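Nelberg Learning Exchange
Community Help > Schools and Clubs > Robotics and Automation

Packing task: round item catches on the bag handles during two-arm runs

Asked by Bramden Secondary Robotics Club
Posted April 17, 2025
Status: Answered
Answers: 3

The Bramden Secondary Robotics Club is preparing an entry for the Household Tasks division of the Masside Student Automation Challenge, which takes place in June. Teams are required to place a set of everyday items into a soft carrier using two arms, and then to lift the carrier clear of the floor by its handles. The rules state that the carrier must be made of fabric, must have two flexible handles, and may not be stiffened or modified by the team.

Our students selected a small jute gift bag with cotton rope handles. It satisfies the size limits and remains open without support. The control policy is learned from demonstrations that the students record themselves by operating both arms by hand. The club has collected 1,482 demonstrations to date, all of them on the floor of our practice area, with the bag placed in varying orientations.

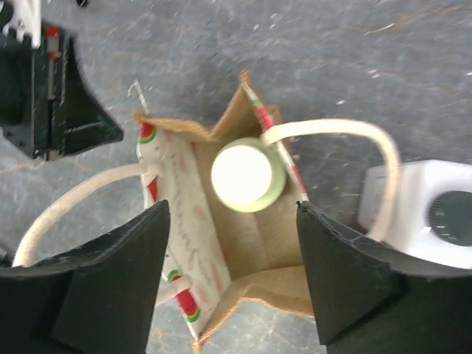

The first stage of the task is performed reliably. The second stage is where we request guidance. When the arm approaches with the round item, one of the rope handles is frequently lying across the mouth of the bag. The item then comes to rest against the rope, or is released onto it and rolls away. In our most recent evaluation of 20 trials, 4 ended in this manner. A smaller number of trials fail at the lift, when a finger closes on the fabric of the rim together with the handle.

We would be grateful for advice on the following points. Should the students record additional demonstrations that begin with the handle in the obstructing position, or should the policy be given a separate step in which the handle is moved aside? Is the view from the wrist camera sufficient for this purpose, or is a fixed overhead camera advisable? We should add that light-colored items are often overexposed in the wrist view and appear as plain white shapes. The club does not have the funds to replace the cameras before the competition.

Answer 1
Submitted by Loïc Gautier, technical mentor, Tanguy Youth Engineering Program
Marked as accepted by the asker

The difficulty described is common in tasks that involve soft containers, and the two failures should be treated separately.

With regard to the obstructing handle, I recommend that it be handled within the same policy and that no separate step be written. A separate step requires a reliable means of deciding when it is needed, and students generally find that this decision is harder to build than the motion itself. The existing demonstrations should first be reviewed. In most clubs, the operator arranges the handles neatly outside the bag before recording begins, and the policy therefore has very little experience of any other starting condition. Please ask the students to sort a portion of their recordings by the position of the handles at the first moment of the episode. If the obstructed cases are rare, record a new group that begins with the rope across the opening. One arm should push the rope outward and hold it there until the other arm has released the item and withdrawn.

It is important that operators agree on a method before recording. If one student pushes the rope with the left arm and another student prefers the right, the policy may hesitate between the two. A one-page procedure, posted beside the practice area, is normally adequate.

With regard to the lift, the fingers should enter the loop of the handle well away from the point at which it joins the bag. Jute rims fold easily, and a wide finger that closes near the rim will gather fabric along with the rope. Demonstrations in which this occurred should be removed from the training set even where the lift was completed.

The wrist camera is adequate for the approach. A fixed overhead view would help with the placement, because the arm that carries the item may block its own view of the opening. Before purchasing anything, set the wrist camera to a fixed exposure and lower it until light-colored surfaces retain some detail. Automatic exposure should be turned off for both recording and evaluation. Please note that recordings made under the new setting will differ in appearance from the earlier ones, and that the policy should be evaluated again after the change.

Lastly, 20 trials is a small number on which to compare two versions of a policy. I would advise repeating the evaluation with a written list of starting positions, so that each version faces the same conditions.

Answer 2
Submitted by a registered member

Use a bag with shorter handles. Ours had the same trouble and we changed bags.

Reply from the asker: Thank you for the suggestion. The carrier was declared on our registration form and cannot be substituted at this stage.

Answer 3
Submitted by a registered member, secondary school technology department

I agree with the accepted answer in most respects. I would add one caution regarding printed bags. If the bag has a pattern on one side only, students should make certain that the patterned side does not face the same direction in every demonstration. Our department trained a policy that performed well until the container was turned halfway around, at which point the arm reached for the wrong side. Turning the bag between recordings corrected the matter, although it required a further two weeks of sessions after school.

Teams should also confirm with the organizers whether a handle that touches the item after placement counts as a fault. The wording of the rules was unclear to us last year, and the judges at our table applied it strictly.

Was this page helpful? Sign in to rate an answer or to submit a correction.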